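We use cookies to remember your preferences and to see which pages are read. By continuing to use this site you accept this. Accept / Settings

Seija Tikkanen had the doors open before nine, and by mid-morning the coat rack at Olta was full. The open day was the second one the workshop has held for Nornlow, its project on teaching machines to do small jobs with soft things. Visitors came in groups, got a name sticker, and were walked from table to table.

"People expect to see a robot doing backflips," said Tikkanen, who runs the project. "We show them laces. Some are disappointed for a minute, and then they start asking very good questions."

Laces are the main subject this year. A lace has no fixed shape, it twists, and it hides behind itself. Tikkanen said that a gripper can pick up a box thousands of times without trouble and still fail to find the end of a string. Before the machine tries anything, the team records people doing the same job by hand, from the worker's own point of view.

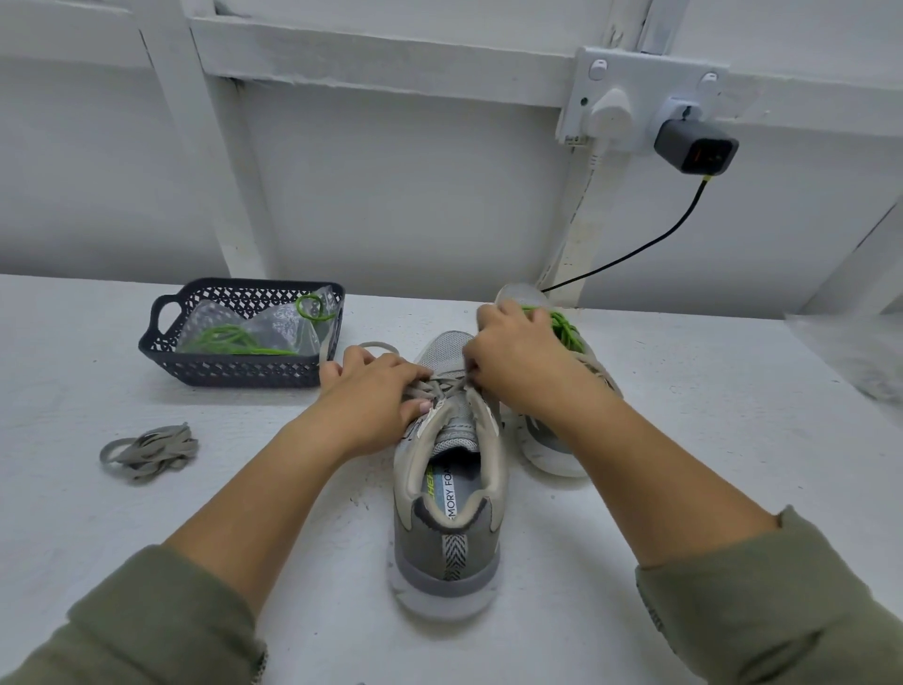
Text: Erick Shirima
2/18/20

The shoes used for the work are plain gray sneakers, and the replacement laces are bright green. Tikkanen likes a strong color. "Gray on gray is hard for me to see at the end of the day, and it is hard for the software too," she said. "We do both. But you want the easy one in there as well."

Each person who records gets the same short instruction: change the laces. How they go about it is up to them. Some clear one shoe completely before touching the other. Some pull from the top eyelets, some from the toe. Tikkanen does not correct anyone.

"If I tell them the right way, I get my way 40 times," she said. "I already know my way."

I asked whether the machine can lace a shoe yet. It can't. At the demonstration it took hold of a lace clamped at one end and fed it through 2 large holes in a board, and the second hole needed another try. The group I was with clapped anyway. A man near the front asked how long it would be until the thing could tie a bow, and Tikkanen said she would not give him a year.

The arm came from Ovance and the board was cut in the shop at Toivonen, down the road. Tikkanen would like softer fingertips next. The present ones hold a round lace well enough but let a flat one turn over, and then the tip goes in sideways and jams.

Visitors could also try the job themselves, with a timer running. The oldest laces were the popular ones, frayed at the tips and a nuisance to push through. A girl of perhaps ten finished well ahead of her father and wanted to go again.

"That is what I want them to take home," Tikkanen said. "They do this every morning and never think about it. Then they try to explain to me which finger does what, and they have to stop and look."

There were 33 names on the sign-in sheet when I left. The next open day is planned for April, and the bow is not on the program.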